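How Do You Shop for a Robot?

Buying a robot is a bit like getting a puppy — the puppy is only the start! You also need the bowl, the bed and the leash. A robot arm needs a strong table to stand on, plus brackets, screws, cables and somewhere to plug everything in.
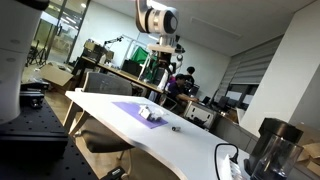 Robot arms share the room with tables, cables and computers.

So grown-ups make a list first. If they have 1,000 dollars for the small stuff, they might save 50 of it for surprises, like a cable that turns out too short.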